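Praltier Two-Arm Recording Cell

For teams gathering their own examples of handling cloth, small goods and everyday household bits
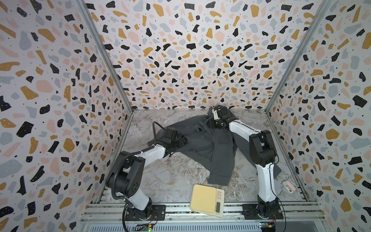

Praltier cell with both arms working on a dark garment, terrazzo-style wall panels fitted.

If you have ever tried to gather a decent set of folding examples on a borrowed desk, you will know how the afternoon goes. Someone moves the lamp, someone else leans on the bench, and by teatime the first batch no longer matches the last. We built the Praltier for people who have had enough of that and would like to get on with the recording itself. It arrives as one piece of kit, with the arms, floor, walls and rail already put together and checked in our workshop, so most of your first day can go on choosing what to fold!

The frame is slotted aluminium, and the two arms are bolted to dark plates on the front rail, one on each side, so they reach inwards over a shared floor. We tried a good many spacings before settling on this one. It lets both grippers meet comfortably in the middle and still gets either of them to the back edge, which matters a great deal when you are working with a jacket or a hoodie and need one hand to lift while the other stays low near the cloth. The slots are left open along the rail, so you can add your own brackets without drilling anything (please don't drill anything).

Walls and floor

The wall panels come printed. The terrazzo-style pattern has become a firm favourite, with black, mustard, pale pink and blue-grey chips on off-white, and it goes nicely with the marbled floor sheet in light grey. Panels lift out from above and can be changed between batches, and we do encourage you to change them fairly often, so that your model meets a bit of variety and doesn't grow too fond of one background. Plain white and plain grey sets are kept in stock as well, and we can print from your own artwork if you send it to us flat and at full size.

Recording with Ruler

Every cell is supplied with Ruler, our recording software. You guide the arms from a matching pair of hand-held leaders, tap the foot switch to begin and tap it again to end, and Ruler saves the joint positions, the gripper openings and the camera view together as a single example. A short note can be added to each one while it is fresh in your mind ("sleeve caught underneath", "good one, keep"). You can throw away a poor attempt straight from the foot switch with a double tap, and after a long session you will be very glad of that.

Our own starter set of 471 clothing examples comes with Ruler. It covers shirts, hoodies, towels and a few awkward things with zips, and it is handy for checking that your training runs properly before you have recorded anything yourself. There are 13 sample tasks written out in plain language too, and customers tell us they pin these up beside the cell for new operators.

Vister and Ilie

Vister is the review tool. It plays your examples back side by side, lets you trim the dull bits off each end and flags any where the arms and the camera have drifted out of step. Ilie is the optional fixed camera bracket, which looks down into the cell from beside or above and stays put once tightened. If you already have a mount you like, by all means keep using it; Ruler isn't fussy.

What comes in the crate

Frame, front rail and floor sheet
Two arms with grippers, fitted to the rail
Control boards, mounted below the rail and wired
One set of printed wall panels
Pair of hand-held leaders and foot switch
Ruler and Vister, each with a one-year licence
Tool roll, spare bolts and printed handbook

Order code: PR-172
Crated length: 846 mm
Lead time: by arrangement, orders placed in December go out after the holidays
Options: Ilie bracket, extra wall panels, spare gripper fingers

Spare fingers are worth adding to the first order, as heavy fabric does wear them down and it saves on carriage. For a quotation, tell us which panels you would like and what sort of things you hope to handle, and we will write back with a price and a few suggestions of our own.

Page updated April 11, 2021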